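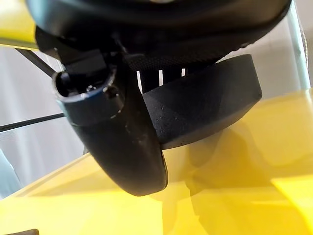 4.3 Working near shelves

1. Set the arm speed to 76 or lower. The Verkaner will accept 447, and you will then be buying shelves.

2. Bring the fingers in slowly over any shiny surface. The depth reading can mistake a reflection for a floor.

3. Open both hands fully before turning the base.
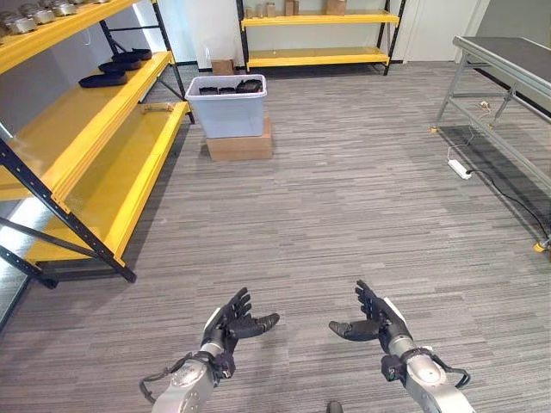 4. Keep 600 mm of clear floor in front of the hands. Your foot does not count as clear floor.

CAUTION: Never reach between the hands while the power is on, however quick you believe yourself to be.

Note: report contact marks to Hamdia Gebremichael, who will find them anyway.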